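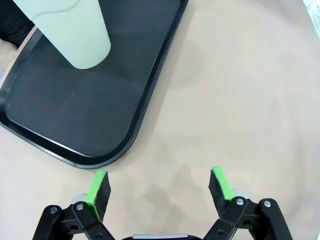 Figure 4. Open fingers near the tray corner, wrist camera view.

4.2 Setting up the tray and cup task

The Starkelar kit ships with a tray routine that the sales sheet calls "ready to run." Treat that as a hope. This section was written by the Drulton integration desk after we set up the kit ourselves, and it departs from the vendor's quick start card in several places.

Before you start: finish the arm homing in 4.1. Do not skip it because the status light is green. The light reports power and nothing else.

1. Lay the tray flat on the table, with the whole rim inside the reach line you marked in 3.6.

2. Stand one cup on the tray. Use a plain plastic one. Leave glass alone until you have 13 clean runs in a row on your own table, with your own cups.

3. Open the wrist view and jog the arm until the near corner of the tray and both fingertips are visible. In Figure 4 the cup is well beyond the fingers, up and to the left, and the gripper is over bare table. A start position like this one is fine.

4. Check the green strips on the fingers. Press each one with a thumb. If an edge lifts, replace the strip before going on.

5. Set the grip force to 34 on the slider. The card says to leave it on Auto. We have not found out what Auto does with a tapered cup, and the vendor's answer to our ticket was a link to the same card.

CAUTION: A glossy rim throws highlights. The software may take one for an edge of the cup. Dim the nearest lamp if the overlay jumps.

6. Add the second tray and the mug. Place the trays side by side, then step back behind the table and keep your hands clear of both grippers before you press Start.

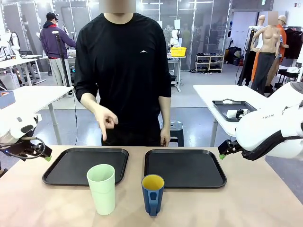
Bélanger wrote back on the draft of this step: I'd cut the second tray altogether. One arm and one cup tells you whether the thing works, and two of everything only tells you that you have more to reset. If a buyer wants to see both arms move, let them ask for it.

We kept the step, since the two-arm license costs extra and you should find out early if you need it. Skip to step 8 if you have the single-arm license.

7. Run the routine at the slowest speed with one hand on the stop button. Log every run, including the ones you are tempted to call a fluke.

8. Save the settings under a new name. The Jellier update overwrites the default profile — it does not ask first.

NOTE: Error 226 is listed as "object lost." We have seen it with the cup still in the fingers. Stop the arm, look for yourself, and clear the code by hand.

Continue to 4.3 for handle grips.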